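# ballico-snacks

Hi! I'm keeping my notes on snack packets in this folder, mostly so Chia-jung Lai and I stop texting each other the same wrappers twice. It has 349 entries as of March 8, 2024, one Markdown file per snack (crackers, biscuit sticks, little candies, whatever gets eaten at my place in Ternmont). 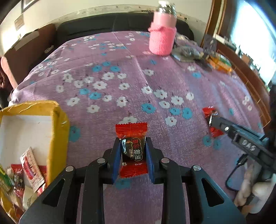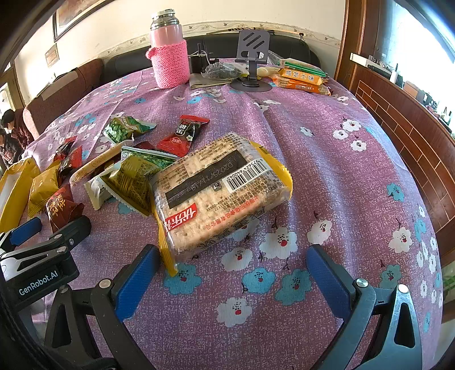 Filenames start with the barcode whenever I can find one, then a short English name. I used to go by flavor and it was a mess! The big see-through pack of crackers has its number on the back, 6 975624 640045, so I type that in without the spaces. Small single wrappers often don't give me one, and those go in `loose/` with the wrapper colors as the name.

Still to do:

- translate the back labels (Efraín Alvarado offered, yay)
- merge the 5 duplicates in `loose/`
- add a `sweet` / `salty` tag

Corrections welcome, just edit the file and put your initials at the bottom.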